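Clunevmont Residence Opens Refitted Shared Kitchen on Fourth Floor
30/08/2023

The Office of Residence Services at Clunevmont has reopened the shared kitchen on the fourth floor of Sadeghi House. The kitchen serves residents of 6 suites and had been closed for the replacement of its counters and backsplash. Residents may enter with their existing key cards.

The new counter has a white surface with a gray marble pattern. It was selected from samples shown to residents last November, when the Office asked each floor to state a preference. Residents of the fourth floor returned the largest number of replies and asked in particular for more clear space beside the toaster, where most breakfasts are prepared.

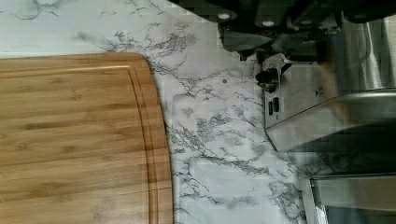

The bamboo cutting board on the new marble-patterned counter.

Each refitted kitchen receives a standard set of shared items, to be kept on the counter and used by everyone on the floor. The cutting board has a groove near its outer edge to hold juice from fruit and vegetables. Residents are asked to wash it by hand after use, dry it with a clean towel, and return it to its place. It should not go into the dishwasher or be left to soak in the sink. Raw meat and fish are to be prepared on the separate boards stored under the sink.

"The board will be used more than anything else in the room," said Nhyira Nartey, Assistant Director for Residence Facilities. "We would like residents to find it clean every time they come in, and to leave it the same way."

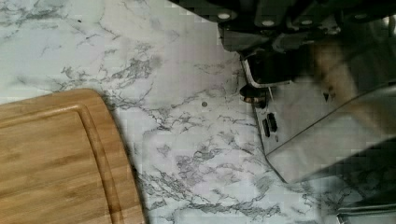 Rounded corner and juice groove of the shared cutting board.

The work was carried out by Skustis, the contractor responsible for repairs across the residence, and the counter was supplied by Bernine. The total cost of the fourth-floor project was $2903, paid from the annual facilities budget. No additional charge will be made to residents, and room rates for the coming term are unchanged.

Behind the counter, the plain painted wall has been replaced with small square mosaic tiles in teal, navy, and lighter blues. The tiles may be wiped with a damp cloth and ordinary dish soap. Abrasive powders and bleach should not be used on the tiles or the counter, and hot pans should be set on a trivet.

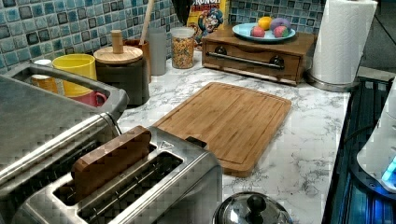
Food left on the counter is considered shared unless it is labeled with a name and suite number. Cereal, bread, and other dry goods should be kept closed. The Office will continue its practice of removing open or spoiled food at the end of each month, and a notice will be posted on the kitchen door beforehand. Mugs and cups should be washed and put away the same day.

Residents are also reminded that the crumb tray of the toaster must be emptied regularly. Last year some 301 maintenance requests were received from shared kitchens in Sadeghi House, many of them concerning small appliances. Faults should be reported through the residence portal, with the floor number included. Residents should not attempt to open or repair an appliance themselves.
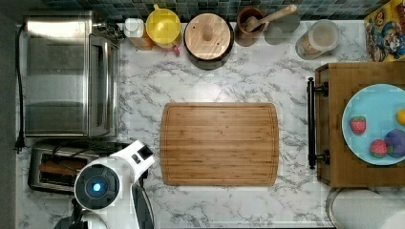 The counter seen from above, with the toaster and the cutting board in place.

Kitchen hours are unchanged. Cooking classes and group meals may again be held in the room and should be reserved through the Office at least 4 days in advance. Groups are responsible for clearing the counter when they finish.

The shared kitchen on the second floor is next on the schedule. Dates for that closure will be sent to affected residents by email once they have been confirmed with the contractor.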